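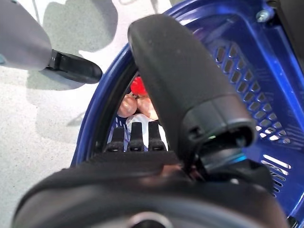
Questions I get about the basket cell

I look after a two-arm robot cell at Rarcombe, and ever since I started posting my setup notes the same questions keep landing in my inbox. I've collected the answers on this page so I can stop typing them from scratch. If yours isn't here, send it over and I'll add it when I get a minute (usually on a Friday, when the cell is down for cleaning anyway).

What does the cell do?

It picks mixed things out of baskets and sorts them. Two arms share the work, each with a gripper on the end. Some of the stuff is soft, some is hard and round, some is packaging, and it all goes in together. We call the whole thing Bundier, after the first name on the work order, and it stuck.

Which gripper fingers are you running?

Long black ones with a matte padded face. I tried a shiny bare finger for a while and round items kept squirting out sideways – very funny the first time, less so by lunch. The padded ones hang on much better. They do wear, so I treat them like brake pads: look at them often, swap them before they're gone, and always change both fingers on a gripper together. One new and one old gives you a lopsided grip, and then you'll spend an afternoon blaming the software. Ask me how I know!

How often do you change the pads?

I go by looks and feel more than by the calendar. If the face has gone slick where it meets the object, or I can see an edge starting to lift, it's done. For what it's worth, the last set on the left arm made it through 19 shifts and the set before that only got to 8, because we had a run of gritty parts that week. Please don't take either one as a service interval.

What's the little green light down by the finger joint?

On my setup it means the gripper has power and is talking to the controller. It sits down in a recess and it's pretty faint, so in a bright room you may have to cup your hand over it to see it at all. Stop the cell before you lean in to look! If it's out, check the connector at the wrist first. Nine times in ten a cable has worked itself a little loose from all the twisting. Push it home, make sure the clip has clicked, and power back up.

If it's blinking on mine, the gripper has lost its zero. Re-home it and try again. Yours may use a different pattern, so look at your own manual before you trust me on that one.

How do you clean the finger joint?

Slowly. The lower end of the finger has a ribbed section with grooves and small pockets, and every one of them collects fluff. My routine goes like this:

Park the arm in the service position, lock out the power, and wait for the gripper to go limp.

Go over the grooves with a soft dry brush. An old toothbrush is fine.

Pick out anything stubborn with a wooden toothpick. No screwdrivers, please. I gouged one joint that way and it has never felt quite right since.

Wipe the pads with a barely damp cloth and let them dry before you start up.

Move the finger by hand through its travel, if your model lets you do that with the power off. You're feeling for grit.

I don't use compressed air. It drives the fluff deeper into the joint and the rest of it goes straight up your nose.

Do you grease it?

No. The joint in my gripper is plastic and is supposed to run dry. Grease turns the fluff into paste. If yours squeaks, clean it again, and if it still squeaks, the joint is probably on its way out.

Why a blue basket?

Mostly because I had one, but blue turned out to be a nice choice. Very little of what we handle is that strong a blue, so the vision system has an easy time telling basket from contents. Red and peachy things really pop. The trouble is the shine. Glossy plastic throws bright streaks back at the camera, and a bright streak can look a lot like an edge. I moved the lights out to the sides and turned them down a bit, and most of my phantom picks went away. If you're buying new, get a dull finish and save yourself the bother.

Do the slots in the side cause problems?

A little. They're handy because dust drops out and the basket weighs less, but light comes through them, and it shifts when somebody opens the blinds. I retaught the basket with the blinds open and again with them closed, and the system copes with both now. The other thing to watch is fingertips. A tip that goes in too close to the wall can catch a slot on the way out and take the whole basket for a ride. I keep a 7 mm no-go strip all the way around the inside of the wall, and the basket has stayed put since.

Should I screw into the basket?

If you need to mount something on it, sure, but use a screw with a smooth head and check what's poking out on the other side. Plastic creeps, so a screw that was snug last month might not be snug today. I put a finger on mine at every clean. Don't crank it down either, or you'll get a crack running off the hole.

How do you keep the two arms from hitting each other?

By being boring about it. One arm owns the space over the basket at any given moment, and the other one waits outside the rim until it gets the go-ahead. You can run them closer than I do, and you'll get more picks per hour, but the first good bump will eat every second you saved. When I set up the handover I ran it at crawling speed with my hand on the stop button, and did it again after every change, even the tiny ones.

Also, re-check the clearance after any finger swap. Longer fingers mean a longer arm as far as the other arm is concerned, and the controller only knows about that if you tell it. I keep the finger length on a bit of tape by the keyboard.

My gripper closes on nothing and reports a pick. What now?

Had this one for a week! There are a few usual suspects. The zero could be off, so re-home it. There could be fluff in the joint stopping the finger short, and the controller reads that as something being held. Or the grip threshold is set too low. Mine lives in parameter 683, which I mention only because I can never find it and now I can look it up here. Nudge it in small steps and write down where you started.

Soft stuff with stripes or printing on it gives me the most grief. The camera picks a spot on the pattern, the finger goes there, and it closes on a fold that slides right off. Aiming a bit deeper helps. So does a slower close.

Does the floor matter?

More than I expected. We've got pale speckled flooring, and in the early days the system would now and then decide that a patch of speckle was a small part. Shadows from the arms made it worse, as they wander around while you work. I masked out everything beyond the basket rim and that fixed it. If you move the basket, redo the mask. I forget every time.

Where do you get spares?

Pads and joints come through Storora, and I have the cables made up by Lysenko, who will do a longer one if you ask. Keep at least one full set of pads and one wrist cable on the shelf. I ran without a spare cable until one August, when the old one quit at four in the afternoon with a full basket waiting.

Can I use your settings?

You can start from them. I'd still teach your own basket, your own lights and your own floor, and run it slow for the first day. The arm speeds I use are on the setup page, along with the handover positions. I changed two of those positions recently, so if you saved a copy before the summer, grab the new one.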